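Walking to the clinic with Tobias Boateng takes twice as long as it should, and it's wonderful. Everyone wants a word with him! He has spent four years training community health workers in Tukine, a district of 1760 households spread along a river road, and he greets people by their children's names.

The program he helped start, Nernar, began in February with two nurses and a borrowed room. Now there are four village teams, each run by people who live there – and they're good. I sat in on a session about blood pressure medicine that was livelier than most weddings I've been to.

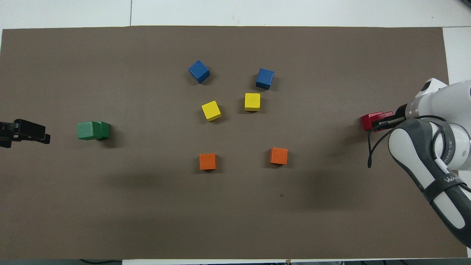
So what happens when the outside funding ends? The district health office takes over the salaries, and the village teams keep the training going themselves, using lesson plans they wrote in their own language.

Boateng is already handing over his keys. The Mikkelsen road team ran its last refill day without him, start to finish, and he couldn't stop grinning when he told me.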